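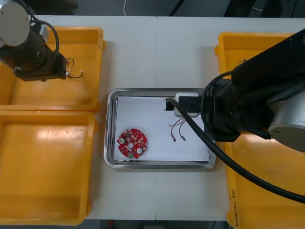
I've followed Stendlow from my couch for years, so when the club opened up its training ground one morning in February, I was in the car before six. It's 41 miles from my place, and I still got there too early for coffee!

They split us into groups of 7 and sent us off with a guide. Ours was Iestyn Parri, who coaches the under-12s and talks faster than anyone I've ever met. First stop was the indoor field (the Llewellyn Hall, if you want to sound like a regular), where the reserves were running passing drills. On TV you never hear how loud these guys are. They yell at each other nonstop, mostly "man on!" and a few things I won't type.

After that came the gym, the boot room and the laundry, which I loved way more than I expected. My neighbor in the group, an Armont fan, sulked the entire way through and then bought a Stendlow scarf.

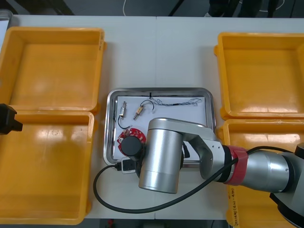

Lunch and the Q&A

Lunch was chili in the players' dining room, and pretty good chili too. Then Wyn Watkins, the assistant coach, took questions for an hour. Somebody asked straight out if the club would sell its striker to Starmont this summer. He grinned, drank some water and said he'd like to talk about the goalkeepers. So make of that what you will.

He did say they want two new fullbacks, and that the new stand will add 800 seats once the permits come through. Parking is free if you use the back gate on the north side. Bring a warm hat, the walk between buildings is brutal.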